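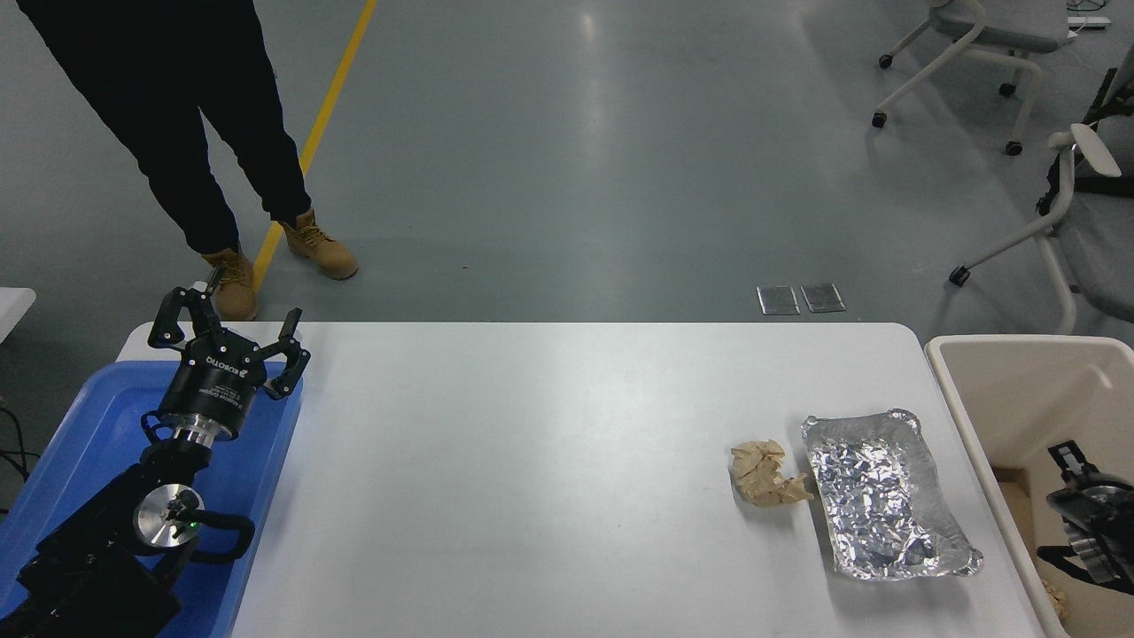
What Happens to the Things We Throw Away?
A guide for young readers from the Huten Museum of Town Life

Every day, people throw things away. A trash can seems like the end of the story, but trash always has to go somewhere. In most towns it goes to one of three places: a recycling center, a compost site or a landfill.

Paper

Paper is made from tiny threads called fibers, and most fibers come from trees. At a paper mill, old paper is mixed with water until it turns into a soft mush called pulp. The pulp is cleaned, pressed flat and dried to make new paper. Fibers get shorter each time this happens, so paper cannot be recycled forever.

Paper cups are harder to recycle. Many have a very thin layer of plastic inside to keep drinks from leaking, and the mill must separate it from the paper. Some towns accept paper cups and some do not.
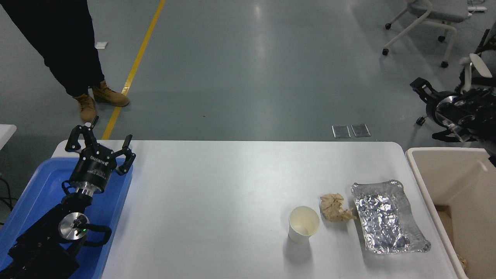 Metal

Aluminum is a light, shiny metal. It is used for drink cans, foil and baking trays. It can be melted and shaped again many times, and melting old aluminum takes much less energy than making new metal from rock. Food should be wiped off foil before it is recycled.

Landfills

A landfill is a large area of land where trash is buried. The bottom is lined with clay and strong plastic – this helps keep dirty water out of the soil. Trash is spread in layers, pressed down by heavy machines and covered.

The old landfill at Zalholm covers 68 acres. It closed in August and will be planted with grass.

Words to Know

Compost: rotted food and leaves that help plants grow.
Fiber: a very thin thread.
Pulp: a soft mix of water and paper or wood.

Visit Us

The gallery "Where It Goes" is on Floor 5. Children under 5 must be with an adult.

Text by Shahram Ahmadpour, Education Department. Last reviewed 29 September 2018.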